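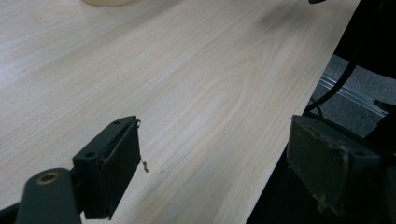
Gwawr Nicholas wrote to us in February that she had stopped baking bread at home, and that it was our fault. Her last four loaves were flat and gray, she had followed our recipe card to the letter, and she would like to know what kind of people print a card that says "leave until ready" without saying what ready looks like. She is right. The card was written by me, and in my first language we have a word for this moment of the dough, so I did not notice that in English I had explained nothing.

So this month the bread corner of the Plinstead newsletter is about rising, and only about rising.

First, the flour. The card was made for the strong white flour from Bodnár, which takes a lot of water. If you use the soft flour from the supermarket with the same quantity of water, you will have soup. Start with 426 grams of flour, as on the card, but keep back a small cup of the water and add it only if the dough feels stiff under your hand. Gwawr used a wholemeal flour, she told me later, and wholemeal is again different. It drinks slowly. Mix it with the water, go and do something else for half an hour, and only then put in the salt and the yeast.

Second, the temperature. Most of our kitchens in this town are cold until spring. My own kitchen is so cold in the morning that the butter can be used as a hammer. In such a kitchen a dough can need six hours for its first rise, and there is nothing wrong with it. People get nervous, they put the bowl on the radiator, and then the bottom is cooked while the top is still sleeping. I put my bowl in the oven, switched off, with only the lamp on. Dilwyn James puts his in the cupboard with the hot water tank – he says it was the only reason he kept the tank.

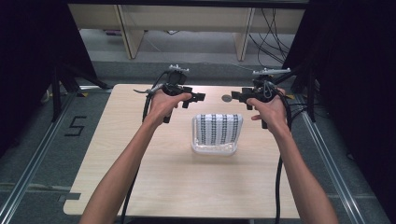
Can I leave the dough in the refrigerator overnight?
It can stay there from evening to morning without any harm, if you use half of the yeast and cover the bowl well. Take it out before you light the oven and let it lose the cold before you shape it.

Many members prefer this method, and I think the taste is better also. The crust becomes darker and the bread keeps for one day more. The only difficulty is the shaping, for the cold dough does not like to be pulled. If it fights with you, leave it ten minutes and try again. Songül Bayram taught me this when I joined the group, and she was much more patient with me than I was with the dough.

Now, what does ready look like? Press a floured finger into the dough, as deep as your nail. If the hole jumps back at once, it is too early. If it comes back slowly and leaves a small mark, light the oven. If it does not come back at all, you have waited too long, but do not throw it away. Press it flat in an oiled tray, put onions and salt on it, and bake it as flat bread. I have served this to guests and accepted compliments.
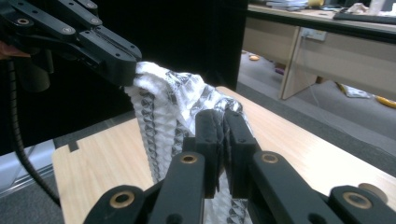

The bread corner, Plinstead newsletter

The new card will be printed with these changes, and with a drawing of the finger test by Mi-kyung Min, who has made the finger look nicer than mine. You can take one at the next meeting, or ask at the counter in Dridon, where the old cards are still lying. Please do not take the old ones.

One more thing for those who order flour together with us. The next common order from Bodnár closes at 6 in the evening on the last day of the month, and Eifion Trevor needs the names and the quantities in writing. Last time he received several orders by shouting across the parking lot, and one family got rye. Small bags only this time, please – the big ones were too heavy for the stairs.

Gwawr has promised to try again with the white flour and to report. I will print what she writes, even if it is not polite.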